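Wirnisard: About Us

Home | About us | Evenings | Introductions | Fees | Contact

Who we are

Wirnisard is a small introductions agency for people over a certain age, and we leave the age to you. We work from two rooms above the dry cleaner's on Holovko Street in Trenulholm, and most of our members live within a bus ride of us. A few come over from Sotevmont, where the choice of single people is apparently limited to the vet and the vet's brother.

We began as a supper club. The supper was poor but people kept turning up, and by the second winter it was plain that they weren't coming for the lasagne. Two of them got engaged in October and asked us, in front of everyone, whether we charged for this sort of thing. We hadn't thought of it. We do now.

What we do

We introduce people to each other. You fill in a form, you come in for a chat that lasts as long as it needs to, and then one of us goes away and thinks about you. There's no app. There was going to be an app, and we paid a deposit on it, and we'd rather not discuss it.

When we think we've found someone you might like, we ring you up. We'll tell you their first name, what they do all day and one thing they're stubborn about. If you both say yes, we book a table. You pay for your own dinner, unless one of you insists, in which case please have the argument before the bill arrives.

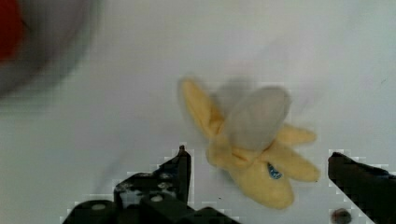 Afterwards we ring you both again. We ask whether you'd like to meet a second time, and we pass the answer on in kinder words than you used. "He talked about his boiler for an hour" becomes "she felt you were at different stages". We've had a lot of practice.

Our evenings

If dinner with a stranger sounds like a job interview with bread, come to one of our evenings instead. We hold 9 a year, with places for 14 people at each, and we try to keep the numbers even without being fussy about it. There's usually something to do with your hands. Pasta making went well. Life drawing went too well. The quiz has been retired after a disagreement over rivers.

You don't need to be a member to come to your first evening. You do need to be single, and we mean the ordinary sort of single, where your husband or wife also knows about it. "Separated but still sharing a kitchen" is a matter for the chat upstairs.

What we believe, more or less

Every agency has a page of values and ours was drafted on the back of a menu. It says that people are mostly nicer in person than on paper. It says a bad date should be over by nine. There was a third line about honesty but someone put a glass on it.

We don't use the word "soulmate". We don't promise you'll meet anybody in six weeks, and we'd be careful of people who do. Some members have met the right person on their first table. One took eleven tables and then married a man from her own choir, which we count as a success and she doesn't.

We won't match you with someone thirty years younger on the grounds that you feel young. Everyone feels young. We'll ask what you want from the next ten years, whether you'd move house for it and how you get on with other people's grown-up children. These questions aren't romantic and they do save a great deal of petrol.

What it costs

Joining is £80, which covers the form, the chat and your first 2 introductions. After that you pay per table, and the current prices are on the Fees page, where we've tried to make them look smaller than they are. Evenings are paid for on the door. If you meet someone and stop needing us, we don't refund the rest, but we do send a card.

What members say

We ask people for a few words when they leave us, happy or otherwise, and we print what we get. 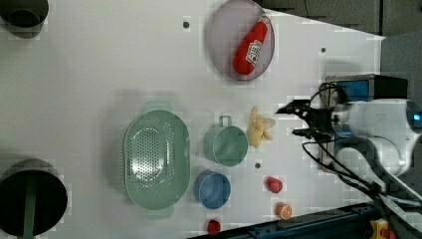
Maureen wrote that she'd found the form nosy, the stairs steep and the coffee a disgrace, and that she and Graham were off to Portugal in the spring, so she supposed she ought to say thank you. Graham added underneath that the coffee was fine.

Another member asked us to make it known that he was not the one with the boiler.

Finding us

Come up the stairs to the left of the dry cleaner's and ring the top bell. The lower bell is a chiropodist, who has been very patient. If you're early, there's a bench across the road, and please don't feel shy about who might be on it. It's how a fair number of our members met.

Page last updated 28 May 2022

Home | Fees | Privacy | Complaints (be gentle)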